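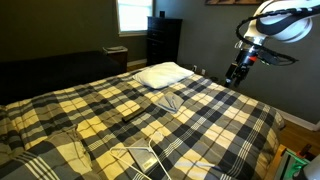

What should I clear off the bed first?

Start with whatever doesn't live in the bedroom. The remote goes back to the lounge, and then you're down to cloths, hangers and bedding.

Hi again, and welcome to week 4 of the Liso home skills course. These are my notes for the bed session, a bit tidier than what I scribbled on the board! I use my own rule, which my old housekeeping boss at the MacLeod drummed into me: clear, fold, stack, then straighten. Do it in that order and you won't be smoothing the doona twice (I did it backwards for years, and I've changed well over 1,000 beds).

Folding small cloths

Lay the cloth flat, fold it in half, run your hand along the crease, then fold again. That's 2 folds for the little grey ones.

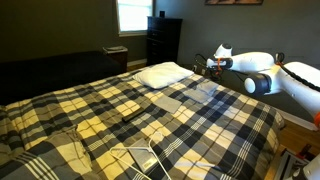

Keep your corners square as you go and the stack will look after itself. I put the folded edges all facing the same way, which makes it easy to grab one without dragging the rest out of the cupboard. If a cloth's gone a bit skew-whiff, open it right up and have another go.

Hangers

Pick a hanger up by the hook, or close to it. Grab it by the bottom bar and you'll catch it on the bedding every time, and the thin ones are the worst for it.

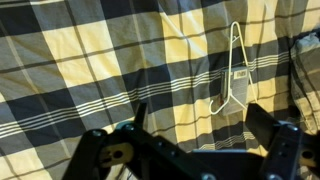 I like to take mine straight to the wardrobe, one trip, and hang them with the hooks all pointing to the back. Anything bent goes in a bag by the door.

For practice at home, please try:

1. Clear your own bed using the four steps, pillow last.

2. Take one crumpled cloth, shake it out and fold it on top of the doona.
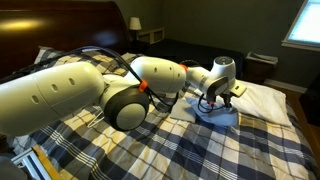 3. Check a checked or striped cover against the edge of the mattress. If the lines run crooked, tug from the foot end.

Bring 4 small cloths to the next session, any colour you like.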